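# Setting up the Puncombe bin-picking kit with a low side view

*Written 4 Oct 2020, after a good month of living with the thing.*

If you've bought the Puncombe kit from Jakelia, or you're dithering over whether to, I hope this will save you an afternoon or two. The printed guide is perfectly fine as far as it goes, but it gets you to the end of the first power-up and then rather waves you goodbye, and the part I struggled with (getting the side view and the bin to agree with one another) takes up all of half a page. Concetta Bianchini at Jakelia was very kind on the phone and most of what follows started out as her advice, with a few of my own bad habits mixed in.

## What you'll want to hand

- The arm and gripper, already bolted down and homed
- The side camera and its short clamp
- A deep storage bin with a rigid rim
- A soft pencil and some masking tape
- The Fladetti software, set to the "open bin" profile
- A tape measure, and a cup of tea

You don't have to buy the bin Jakelia sells. Any stiff one will do, and I'd go for a strong plain colour that doesn't match your parts. Do avoid the floppy sort, though! If the rim bows outwards when you lean on it, the edge finder will sulk all day.

## Step 1: Place the bin

Put the bin lengthwise across the table with its long side towards the side camera. Move the arm by hand through the whole of its reach before you settle on a spot, and make sure the gripper can get down into each corner without the wrist folding up on itself. Once you're happy, run tape along the front edge and put a pencil mark at each end. You will knock it sooner or later, and you'll be so glad of those marks.
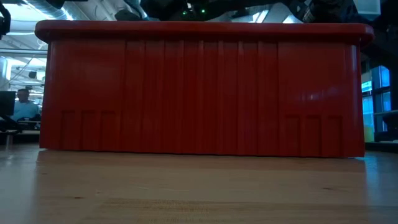 Next comes the clearance height, which the software calls "hover". The guide gives 246 mm above the table as a starting figure, and I left mine there for the first week, but it depends entirely on how tall your bin is. Lower the gripper until it's just over the rim, add a hand's width, and type that in. Åsmund Løken, who has the same kit in his workshop, sets his a good deal higher and puts up with slower picks. I can't say he's wrong, as he's had fewer bumps than I have.

## Step 2: Set the side camera

Clamp the camera low, nearly level with the tabletop, and square to the long wall. It feels odd if you're used to looking down into things, but the side view has one job, and that's telling the software where the rim is.

1. Open the Fladetti camera page and choose **Side**.
2. Drag the guide line until it lies along the top of the rim.
3. Press **Hold** and wait for around 7 seconds while it takes its readings.
4. Turn the room lights to whatever you normally work under, then press **Check**.

That fourth one matters more than I'd thought. I did my first check in the evening and then couldn't understand why everything went to pieces the next morning. A shiny rim under a bright ceiling is a very different thing from the same rim at dusk. If you get a score under 4, tilt the camera a touch and try again before you start fiddling with the exposure.

## Step 3: Teach it what to ignore

Fladetti lets you draw a mask over anything that isn't the bin, and it's worth being generous with it. Ceiling lights, windows and people walking about can all go behind the mask quite happily.
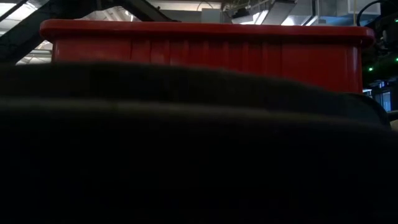

The mask doesn't help with things that come between the camera and the bin, and for those you need the **Partial view** setting. Tick it, then choose "upper edge only" from the list. I'd try it with something large in the way, on purpose, to see how you get on. With a big dark shape filling the whole lower half of the view, you still have the thick red rim from corner to corner and a fair stretch of the ribbed wall under it, and that's plenty to draw your guide line along. What you can't afford to lose is the rim itself. Should either corner be hidden, move the obstruction or shift the camera along.

## Step 4: A dry run

Set the speed to its lowest, keep a hand by the stop button, and run the empty cycle. The gripper ought to come over the bin, pause at hover, go down, close on nothing and come back up. Let it do that for as long as it takes you to finish your tea. If it pauses in the wrong place, go back to Step 1 and look at your tape marks before you touch any settings at all.

Then add a few parts, soft ones to begin with. The log holds the last 1000 picks, so there's no need to scribble everything down as I did.

## Is it worth having?

I think so, yes, if you have the patience for a slow first week. The arm mount is lovely and solid and the software is friendlier than it looks. My grumbles are the short camera clamp, which I've swapped for an Okabe one with a longer neck, and the partial view setting being tucked away three menus deep. Concetta tells me that second one has been passed on to the software people.

I'll add a section on using two bins once I've got mine behaving. If you've already managed it, do please write in!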